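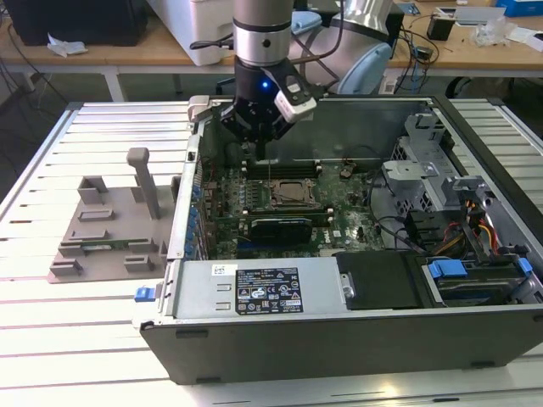

One reader from Calilham reckons a machine that can't seat a stick of RAM has no business near the dishes, and the point is fair. Memory needs firm, even pressure at both ends of the slot.

Tips for doing it by hand:
Unplug at the wall and lay the tower on its side.
Line up the notch before pressing.
Check that both latches close – most no-boot faults at our Nitness bench start there.

Arms can repeat a motion. Judging a half-seated module is still a job for fingers.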